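Hi Carolina,

You asked for something a bit more readable than last quarter's spreadsheet, so I'm writing this one the way I'd tell it to you over the phone. Short version: we're in, the tables are in, and we've spent less of the Ocampo money than I feared back in the spring.

The grant was 3,000 and you'll remember we split it between furniture and what I keep calling "table stuff" (cups, coasters, pitchers, cloths, all the little things that make people stay for a second drink). Furniture ate the bigger share, no surprise there. The tables came from Homville, and Wilfredo talked them into free delivery, which saved us enough to buy a proper set of storage bins with lids! The lids matter more than you'd think in a building with a dusty stairwell.

We went with plastic cups in the end. I know the application said glass, and I did price glass, but the drop-in hour gets a lot of small kids and a lot of elbows, and Charito was firm about it. So we bought a pack of 50 from Candis, light ones that are easy to wash and easy to carry across the room by the armful. Every place gets a coaster too. That was my one stubborn demand, because the tables are pale and I've scrubbed enough tea rings in my life. 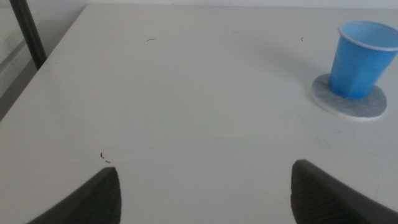
Felicidad Calimlim thinks the coasters should be bigger, or else have a little raised edge, as the ones we've got slide when you pick up a drink in a hurry. She also asked whether the next order could include some cups with handles for the older regulars, and she'd like that written down somewhere official. Consider it written down, Felicidad!

I've looked into both. Handled cups are easy and fit inside what's left under supplies. Raised-edge coasters cost more than I want to pay right now, so I've got a sheet of the grippy shelf liner people put under rugs and I'm going to try cutting circles out of it first (if it looks awful I'll stop).

Attendance has been good. We had 25 people at the first drop-in hour and 33 at the busiest one in August, and with that many in the room we were carrying chairs up from the hall and still had folks perched on the windowsill. Rhea has started a sign-in sheet so the next report can have real numbers for every session instead of just the ones I happened to write on my hand.

Now, the surfaces. I said in the application that we'd keep the furniture in good shape, so I'm being upfront: pale tabletops show everything.
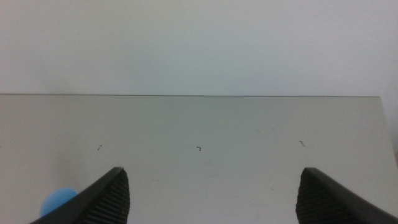

CARE AND UPKEEP

Small dark marks and a few scuffs, mostly, plus smudges you catch when the light comes in low. We wipe down after each session with warm water and a drop of dish soap, and I've asked everyone to leave the scouring pads alone. Bredov sells a cream cleaner for matte finishes and I'd like to try one bottle before the winter sessions start. It would come out of supplies, so no change to the budget lines.

The wall behind is still plain off-white. Charito wants shelves on it, Wilfredo wants a big corkboard, and I'd be happy with either as long as someone else holds the drill. There's no money in this grant for it and I'm not asking for any.

Still to do before the next report: order the handled cups, label the bins, get the second key cut, and chase Homville for the invoice with the corrected address. I'll send receipts separately once that last one turns up.

Come by at 4 p.m. any drop-in day if you'd like to see it for yourself. There'll be tea.

Thanks again for all of this,
the drop-in table team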